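4.2 Recording a demonstration set

1. Switch on the Moura hand unit and wait 15 seconds before moving it.
2. Check that the marker sits upright and faces away from the grip. Wipe it if it is smudged.
3. Open and close the jaws fully 3 times. The Hekau recorder stores the end points.
4. Start a take, do the task once at normal working speed, and stop the take.
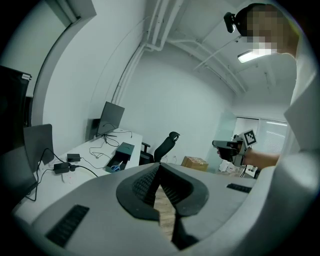 Keep the wrist steady during the first 2 seconds of each take – the tracker uses them to set its origin. Takes with a late start are flagged and left out of the training export.

Note: A full set is 600 takes. Sets may be split between operators if each one repeats step 3.

CAUTION: Do not cover the vents on the housing. Keep fingers clear of the jaws while the unit is powered.

5. Enter the task name and close the set. For uploads, see 4.3.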